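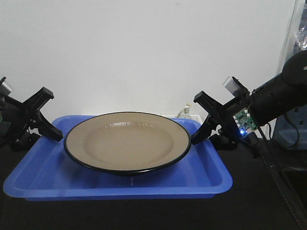

Fig. 3. Plate with black rim, blue tray.

Section 4. Loading and first wash

Applies to the Brestley countertop dishwasher, all versions sold by Cundano. If yours is the built-in, stop, wrong guide. Do section 3 (hoses, leveling) first. Really. Most of the calls Hülya Yalçınkaya gets on the help line are a kinked drain hose.

4.1 Before the first load

1. Power off. Door open.
2. Pull out the lower rack. Remove the foam blocks, there are 2, one at the back that everyone misses.
3. Check the spray arm spins by hand. Sticks? Lift off, rinse, push back till it clicks.
4. Fill the salt cup if your water is hard. Test strip is in the bag with the screws. Skip if soft.
5. Wipe spilled salt off the tub floor right away. It pits the steel.
6. Run QUICK with nothing in it. Takes 27 minutes.

Note: a burnt smell on this run is normal. Factory oil. If it's still there on the third run, call.

4.2 Getting dishes ready

Scrape, don't rinse. The sensor reads how dirty the water is and a pre-rinsed load gets a cycle too short to do anything. Bones, seeds, toothpicks and paper labels in the trash. Labels especialy, they go to mush and end up in the filter.

Baked-on cheese or egg: soak in the sink first, warm water, then load.

4.3 Loading the lower rack

1. Biggest plates at the back, facing the middle.
2. One plate per slot. No doubling up.
3. Wide-rim plates and shallow bowls: use every other slot. Tines fold down if you need the room.
4. Pots upside down, along the sides.
5. Spin the arm again. Anything it hits, move.
6. Slide the rack in slowly until it stops.

Caution: plates wider than 12 inches will not clear the door seal. Do not force the door. A bent hinge isn't covered.

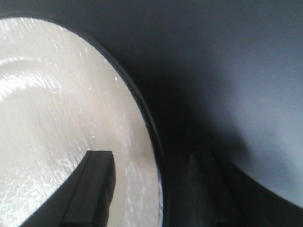 Glazed stoneware is fine on NORMAL. Hand-painted or gold trim, no, wash by hand. Same for wood, cast iron, and anything glued. If the maker's mark on the bottom doesn't say dishwasher safe, try one piece for a few weeks before you put teh whole set through.

4.4 Detergent

1. Open the cup. Push the tab sideways, not down.
2. Powder to the lower line, or one tablet. Never both.
3. Close until it snaps.
4. Top up rinse aid when the window goes clear. Spots on glasses = turn the dial up a notch. Blue streaks = down a notch.

Caution: no hand dish soap, even a drop. Foam gets under the door and onto the counter. If it happens, cancel, drain, pour in a cup of cold water, drain again. Repeat till it's gone.

4.5 Starting

1. Tap open. Door shut.
2. POWER, then pick a cycle, then START.
3. To add a forgotten item: hold START, wait for the spray to stop, open the door a crack. Steam. Keep your face back.
4. At the beep, leave the door ajar for a bit. Plates dry better.

Error E2, water not coming in. Check tap, check inlet screen.
Error E7, not draining. Hose, then filter (section 6).

Spare racks and tines: order from Havov, part 354, fits both rack colors. The old Aydoğan rack looks the same but does not fit, wheels are too narrow.

Section revised 2023-06-26, E. Keskin. Replaces the May sheet, throw that one out.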